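The Box With the Glass Lid
Compartment boxes were made for watches, tea and fishing flies. More and more of them are ending up on the table by the front door.

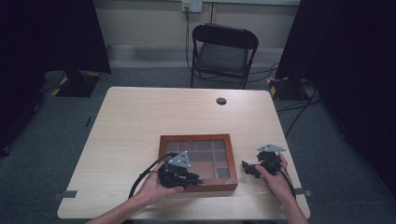 A reddish-brown wooden box with a glass lid, divided into compartments of different sizes.

Dilani Mridha keeps her spare buttons in a box that was sold for tea. Her sewing needles are in there too, along with a tape measure, a thimble that belonged to her aunt, and the small brass key to a suitcase she gave away in February. The lid is glass, so she can see all of it from her chair.

"I used to have a tin," she says. "A cookie tin, like everybody's. I would tip the whole thing out on the bed to find one button, and then I would have to put everything back."

Mridha runs Dilik, a small shop that sells boxes, trays and drawer inserts, most of them wood. She started out with kitchen goods and moved over to storage when she noticed which shelf she was always restocking. The glass-topped boxes are her steadiest seller. Customers come in asking for something to hold watches or earrings, she says, and when they come back for a second one it is usually for something much less grand: batteries, seed packets, guitar picks, the odd screws left over from a bookcase.

The design is an old one. A shallow wooden case, a hinged or lifting lid with a pane set into it, and thin partitions underneath. Collectors of coins, shells and minerals have used cases like it for generations, and shopkeepers kept ribbons and pen nibs in them. What has changed is the kind of thing people are willing to put under glass.

Wafula Magesa repairs furniture and makes boxes to order under the name Bisska. He has strong views on partitions. The ones he likes are thin and cut so that they slot into each other, with no glue where they cross. If a divider is only slotted, the owner can lift it out and turn two small spaces into a long one.

"People buy a box with all the squares the same, because it looks tidy in the store," he says. "Then they get it home and they own three big things and a lot of small things."

He prefers a layout with cells of varying sizes. When a customer comes to him, he asks them to bring the things themselves in a bag. He spreads them out on the bench and groups them, then draws the grid around the groups. A pair of glasses needs a long cell. Rings need almost nothing. Scissors are trouble, he says, and he tells most people to keep them in a drawer.

Depth matters more than buyers expect. In a deep box, small items lie in shadow at the bottom and the glass stops being of much use. In a shallow one the lid may not close over a wristwatch or a spool of thread. Magesa suggests measuring the tallest item before shopping and adding a finger's width.

Halima Kaijage, who teaches evening classes in home organizing, came to the boxes by way of her own hallway. Her family of five had a bowl by the door. It held keys, coins, hair ties, receipts, a dog whistle and at one time a tooth. She replaced it with a divided box and gave each person a compartment.

It took a while to settle. Her older son treated his space as a wastebasket. Her husband could not see why his had to be the one in the corner. But the keys stopped going missing, and the coins went into a jar in the kitchen, where they should have been in the first place.

In her classes, Kaijage has students fill a box in stages. The first evening they put in only what they have looked for during the past week. Then they close the lid and take it home. Anything they go hunting for in the following days can be added, one piece to a compartment or one kind to a compartment. She asks them to leave one cell empty at the end.

"Something always turns up," she says. "If there is no room for it, it goes on top of the glass, and then you are back to a pile."

She is less interested in labels. With a clear lid there is little need for them, and she finds that people who label a box feel bound to the labels long after their habits have changed. If a household really wants them, she suggests a slip of paper under the contents, where it can be swapped without leaving a mark on the wood.

Not everyone wants their odds and ends on show. Dalal Issa, a bookkeeper, bought a glass-lidded box for her desk and moved everything to a solid one within 2 weeks. She found she kept looking at it. The paper clips bothered her, and so did the foreign stamps, which she felt she ought to be doing something with. The glass-lidded box now sits on a bedroom shelf with her bracelets in it, and she is happy with it there.

Mridha hears this often enough that she asks customers where the box is going to live. On a desk or a dining table, it will be seen all day. Inside a closet, the glass is a convenience and nothing more. She also asks about sunlight. A clear lid lets the light straight through, and a window ledge is a bad place for photographs, dyed thread or anything else that fades.

The wood will change as well. Reddish-brown finishes can shift in strong light, and a box that has had a stack of magazines leaning on it for a summer may show the line. Moving it now and then helps even things out.

Cleaning is simple. Magesa uses a dry cotton cloth for the frame and a barely damp one for the glass, and he wipes the pane with the lid open so that no water runs down into the joint. Liquid glass cleaner should go on the cloth and never on the box. For dust in the cells he keeps a soft paintbrush – a cheap one, 2 fingers wide – and works from the back row to the front.

Old boxes need a closer look before they are bought. Lilian Mwaipopo sells secondhand housewares at a weekend market and sees plenty of them. She opens and shuts the lid several times, checks that the pane does not rattle, and presses lightly on each partition. A loose divider is an easy repair. A warped lid is not, and she passes those up unless the price is very low.

She also smells them. Boxes that held tobacco or mothballs hold on to it, and an open week on a porch will not always clear it out. Tea boxes are the ones she hopes for.

Her own is on the kitchen counter next to the phone charger. It has picture hooks in one compartment, birthday candles in another, and a good many rubber bands. The candles have been lit before, most of them, and are sorted by how much is left.

Readers who already have a box and dislike the way it is divided can often change it without tools. Thin cardboard, cut to the depth of the cell and scored down the middle, will stand up in most compartments and make two out of one. Felt cut to size keeps metal from sliding when the box is carried. Mridha sells felt by the sheet, but an old sweater that has shrunk in the wash does the same job, and she will tell you so at the register.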